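Speaker notes – Surface and backdrop selection for small tabletop sets
Vy Nghiêm, Friday session, 20 min plus questions

Slide 1. Title
Introduce myself. Staniforth, interiors and finishes group. Handout is on the side table. Questions at the end except for terminology.

Slide 2. Scope
Small enclosed sets only: three walls, one floor, open front. No full rooms. Everything today is about pattern, contrast and where the objects sit. Lighting is the Kendham talk after lunch – refer people there.

Slide 3. Pattern scale
A repeat that works on a living room wall is usually too large for a box this size. Large motifs compete with the objects for attention. Small motifs turn into texture at normal viewing distance. We sampled both ends of the Travinau range before settling. Show the sample cards if time allows.

Slide 4. The leaf pattern

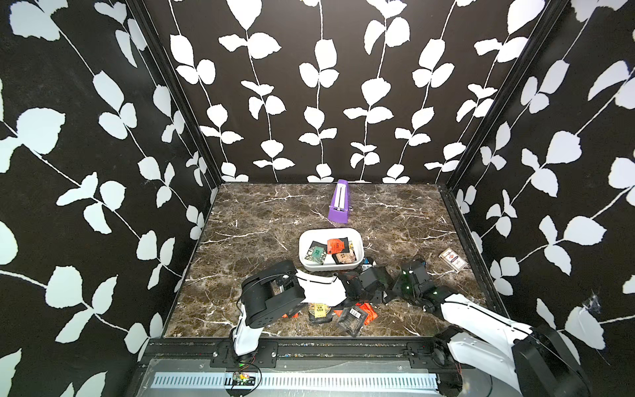
Leaf wallpaper, vertical on the back wall, diagonal on the sides. Tray and metronome on the marble-pattern floor.

Point out the change of direction at the corners. The vertical run on the back wall gives the eye a reference for upright. The diagonal run on the sides does not, and a tilted object near a side wall is harder to judge. Black ground, white figure: maximum contrast, so any white object standing in front of it loses its outline. Dark corner posts blend with the ground color. Leave them black.

Slide 5. Floor
Dark brown with white and tan veins. Veins are irregular, so there is no grid to align to. If you need repeatable placement, mark positions at the floor edge and measure in. Do not line things up on a vein; a replacement sheet will not match.
Dark wrappers are the weak case. Placed straight on this floor they lose their edges. A white tray fixes that for the price of a tray.

Slide 6. Tray contents
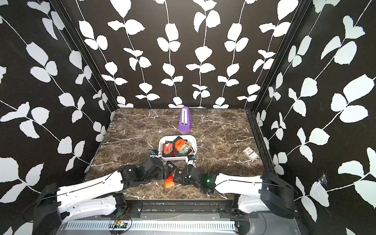 Packets in the white tray, large orange one near the center. Card box at right, metronome at back.

Orange reads first, from any seat in this room. Red is second. The black wrapper behind them is the one people miss when asked to list the contents. Teal and white at the right edge holds up because of the teal; plain white would sink into the tray.
Rounded corners on the tray: packets settle away from the corners, allow for that when you plan a layout.

Slide 7. Tall object at the back
Purple metronome. It is the only purple in the set and it has a tapered profile, so it separates from the leaves by both color and shape. The white panel on the front is the part that mixes with the pattern. Keep tall items toward the back, flat items (the card box) toward the sides.

Slide 8. Checklist
Pattern scale first, floor second, tray third. Swap one at a time and look again before the next swap.
Dukier will cut sample sheets to size. Order code 69 for the leaf, 200 sheets per carton. Lead time goes up in June.

Slide 9. Questions
Likely one: gloss or matte. Answer matte, then go back to slide 5.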